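Open Your Action Figures

Friday, April 16, 2021

I own 147 figures and all but 3 of them are out of the package. The other three are doubles I plan to trade. I bring this up every time somebody at the Rurnton toy show tells me I've ruined a perfectly good Greltier knight by taking him off his card.

The argument for keeping them sealed is money. I've looked at what sealed figures from the lines I like sell for, and most of them don't do very well. A knight that cost me 9 dollars in December might bring the same price today, before shipping. A few go up. Almost 50 percent of the listings I follow never sell at all, and the sellers keep putting them back up with the same photos.

Meanwhile the sealed figure can't be posed. You can't find out if the knees hold or if the sword fits the hand. The Firlow wave two figures have terrible ankles, and I only know that because I opened mine. The reviewers who left theirs on the card gave them high marks for the paint.

I'm not talking about old figures. If you have a sealed one from forty years ago, do what you want with it. I mean the stuff hanging on the pegs right now at Petrauskas Toys, made in huge numbers and bought by people who are all saving it for later.
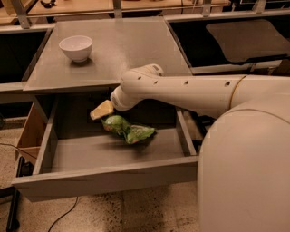

Loose figures do need somewhere to keep their parts, and I'll give the sealed crowd that one. Spare hands and tiny daggers get lost. You don't need a special case for them, though. A plain gray drawer will do, even one that already has a crumpled green plastic bag on the bottom. Put the small parts in a sandwich bag, write the figure's name on it, and leave the figure out on the shelf.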